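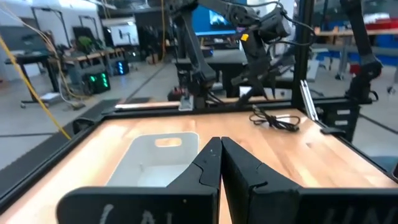 The white open bin on a butcher-block top with a black frame.

March – by the Harasym shop desk
4 min read

Govum Open Bin, white

We have sold a fair few storage tubs over the years, and the Govum is the one we keep drifting back to when someone rings up and says they just want a plain white bin for the bench, please, and could it not have a lid. It's plastic, it's open at the top, and it has a rectangular cut-out for a handle, so you can hook your fingers through and carry it off to wherever the work has moved to. That's most of the story, really, but we're fond of it and we'd like to tell you a little more.

The bin measures 400 mm long by 140 mm deep, and it's happiest on a work table where small things collect through the day. Ours have held offcuts, dish cloths, seed packets, sanding blocks and (for one whole winter) everybody's mittens. White was the colour we argued for when Bostier first brought the range in, and we're glad we did. You can see straight to the bottom of a white bin, even in a dim corner of the garage, and a missing screw shows up on it beautifully!

About the table

Quite a few of you write in to ask about the top as well. A butcher-block surface in light orange-brown wood, with the strips of grain showing, makes a lovely warm background for working on, and the black aluminum extrusion border gives it a tidy edge along the sides. The extrusion is handy for clips and brackets too, and once you've got one or two on there you'll soon find yourself thinking up reasons for more.

A bin like this one sits nicely to the left of the table, leaving the rest of the wood free for whatever you're up to. If you're left-handed you may want to swap that around, and please do, the bin has no front or back to worry about. Loose cables have a way of wandering across any work surface, and a spare Govum will swallow a good coil of them – chargers, extension leads, the odd mystery cord you're not quite ready to part with.

Care

Warm water and a bit of dish soap will do the job. Pencil marks come off with a damp cloth, permanent marker mostly doesn't, so if you'd like to label your bin we suggest a strip of masking tape. Please keep it away from the stove and off the top of the wood heater. For the table, wipe up spills as you find them and rub in a little mineral oil when the wood starts to look thirsty.

Ordering

Bins come singly or in a carton of 16, and the carton is the better buy if you're fitting out a classroom or a shared workshop. Pickup is from our Plondton counter, around the side by the loading door, and we're happy to carry a carton out to the car for you. Grey is on back order until the next Bostier shipment comes in.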